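Set-up guide, section 4: the covered table and the cloths

We use cookies to make this site work and to see which pages get read. Accept all / Manage settings

Read sections 1 to 3 first if you haven't. This one is only the table, the sheet and the cloths. Shelving is section 6, lamps section 7.

Written up by Nuria Admasu from Bülent's notes. Corrections to Viorica Pascu at the Teltero desk, please. Not to me, I'm away most of October.

4.1 What you need

- One folding table, legs locked
- One off-white sheet, big enough to hang over on all sides
- Blue cloths, the fuzzy sort, from the Zimix tub
- Clips for the sheet (underside only)
- Lint roller
- Dry bin and wash bin, both labelled

The cloths come in bales of 192. Don't open a second bale until the first is gone, they pick up fluff sitting in the open and then you're rolling every one of them.

4.2 Before you start

1. Table against the mark on the floor. If the mark has worn off, redo it, tape is in the drawer.

2. Push down on each corner. Any rock, turn the foot on that leg until it stops. Do not use folded card. We had card under one leg for most of a winter and it crept out a bit at a time.

3. Wipe the top and let it dry completely. Damp comes through the sheet and leaves a ring.

CAUTION: Two people to move the table. It is heavier at the hinge end and will tip towards you.

4.3 Putting the sheet on

4. Wash hands. Sheet shows everything.

5. Shake the sheet out away from the shelving. Nelu Ilie caught a hem on an upright once and pulled the whole lot of trays forward, nothing broke but it was close.

6. Lay it over, seam side down. Long edge to the long side of the table, obvious but it does get done wrong.

7. Smooth from the middle outwards with the flat of your hand. Faint creases are fine. Ridges are not fine, a cloth stood on a ridge leans over.

8. Clip underneath at the corners, then once more half way along each long side. Pull snug, not drum tight. Too tight and the hem starts to go, and a new sheet from Dralness is 1,499 with delivery so please look after this one.

NOTE: If you iron the sheet, cool iron, on the table is OK with the pad under it. Never iron with the clips on.

4.4 Folding a cloth to stand up

The standing fold is the one everybody asks about. It's quick once you have done a few. The cloth ends up as a tall column with a rounded top, and you hold it by the sides.

9. Lay the cloth flat. Pick off any lint. Label corner nearest you.

10. Fold in half, then in half again the same way so you have a long strip. Don't press it. The fuzz needs to stay up or it slides.

11. Bring the two short ends together underneath. The bend in the middle is now your top.

12. Gather the lower half in so it bunches. The bunching is what keeps it upright, a neat flat fold falls over every time.

13. Take hold on both sides, just below half way up, and lift straight. Even pressure left and right. Higher than that and the top flops, much lower and it swings.

14. Check the corners. One loose corner sticking out near the top is normal with these cloths and can be left. Two or more, start agian from step 9. 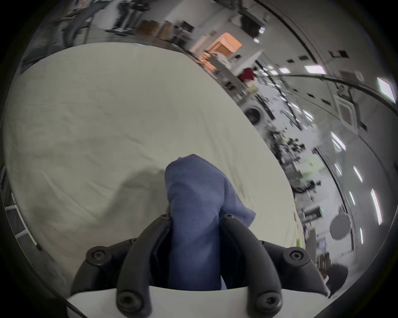

15. Lower it to the sheet slowly, keeping it upright until the bottom touches. Let the base spread a little before you let go.

16. Let go of both sides at the same moment. One side first and it will go over towards the other.

17. Wait for a slow count of 2. If it is still up, move on to the next. If it sags, the fold was too tight or the cloth is damp.

NOTE: Ayanda Jacobs folds in thirds at step 10 and gets a fatter column. Also fine. Pick one way and keep to it for the whole session, mixing them makes the put-away stage a pain.

4.5 Laying flat and putting away

18. Flat cloths go in the near left corner of the table, label down. No stacks higher than your hand is wide.

19. Used cloths: feel them. Dry, into the dry bin. Any damp at all, wash bin.

20. Sheet comes off last. Unclip underneath, fold the edges in to the middle so the dust stays inside, carry it out and shake it outdoors.

21. Clips back in the tin. Count not needed, just have a look on the floor for strays.

CAUTION: Do not leave cloths on the lower shelf by the heater. Top shelves only, and nothing on the rungs.

4.6 Washing

Forty degrees, no softener. Softener flattens the fuzz and they stop standing after one or two washes. Blue cloths on their own for the first wash as the colour runs. Never in with the sheet. There was a pale blue sheet for a while because of this, it's now a dust cover.

Tumble on low or hang over the rail. If hanging, shake hard first, otherwise they dry stiff along the fold and you get a line that never comes out.

Cloths are good for a long time but do throw out any with bald patches. Bülent Soylu reckons on 1,000 folds before they go thin, he has done more of them than the rest of us so I'll take his word.

4.7 If something goes wrong

Cloth falls over straight away
Too flat at the bottom. Bunch more at step 12.

Cloth leans to one side
Sheet ridge, or table not level. Smooth the sheet, then go back to step 2.

Top caves in
Held too low or cloth overwashed. Try a newer one.

Blue fluff all over the sheet
New bale. Lint roller, then wash the cloths once before using any more.

Sheet slides when you press on it
Clip has popped. Usualy the half way one on the wall side.

Sheet won't come clean
Leave it for Viorica, don't bleach it. Spare sheet is in the box marked Crăciun, under the paper chains. Put the box back where it was.

Next: section 5, trays and labels.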